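From: Ewurabena Amoah
To: Sesberg robotics list
Subject: Re: [sesberg] Anyone make it to the Morkasex open day?

Tetteh Ansah wrote:
> I had a ticket for the open day in Rusville and then had to work.
> Did anybody go? I mostly want to know whether the simulator
> demo was worth the drive, and whether they let visitors touch
> anything. Also, is Ametepe still the teaching version or have
> they merged it with the research one?
> Tetteh

Hi Tetteh, hi all,

I went, with Dzifa, and we had such a good time that we missed the bus we meant to take home! Yes to the drive. The lobby was packed by 10 a.m. (they told us 164 people had signed up), but they split everyone into groups of 20 and it moved along well.

Your second question first: Ametepe is still its own thing. Kulsoom Rizvi runs it and she gave the talk in our room. They want to keep it small enough that a high school class can get through the first lesson in one sitting, so no merge for now. I was glad to hear it.

The simulator part was my favorite. The task was picking up flat things, which sounds dull until you try it. A thin card gives the fingers almost nothing to work with, and if you come in at the wrong angle you just push it along. The card they used was a print of Van Gogh's "The Starry Night," and I have to say it looked great on the big screen, swirls and all, tipped over at a steep slant between two gray fingers. People laughed and then got really quiet and started leaning in.
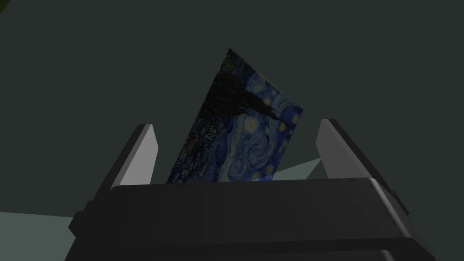 What visitors could try

– Driving the simulated arm yourself, with a game controller. Five minutes each, longer if the line was short. I was terrible at it. Dzifa was annoyingly good.
– Playing back saved runs and stepping through them slowly. Kulsoom has 1190 of these and let people pick.
– Changing the friction setting and running the same pick again. I could have stayed at this one all afternoon.
– The real arms were behind a rail, look but don't touch, sorry Tetteh.

We spent a long time on the view from behind the gripper. With the fingers spread and nothing between them you get a clear look at the flat surface through the gap, and that's the view I'd want for lining up an approach. I asked about the shadows, since one long slanting edge looked a bit like a staircase. Kulsoom said they keep the shadow quality low so that it runs on school laptops – fine by me.
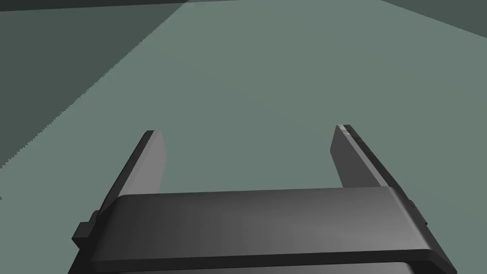

Page last modified: October, 4:52 p.m.

Paloma Mbeki asked the best question of the day, I thought: how much of what you learn in the simulator still holds when you move to a real arm? Kulsoom said the approach angles carry over pretty well and the friction numbers don't, so they tune those again by hand. She was very open about what still goes wrong.

They plan to do it again in the spring. If there's interest I can ask for a group slot for this list. I also took 2 copies of the lesson handout, so Tetteh, one is yours if you want it.

Ewurabena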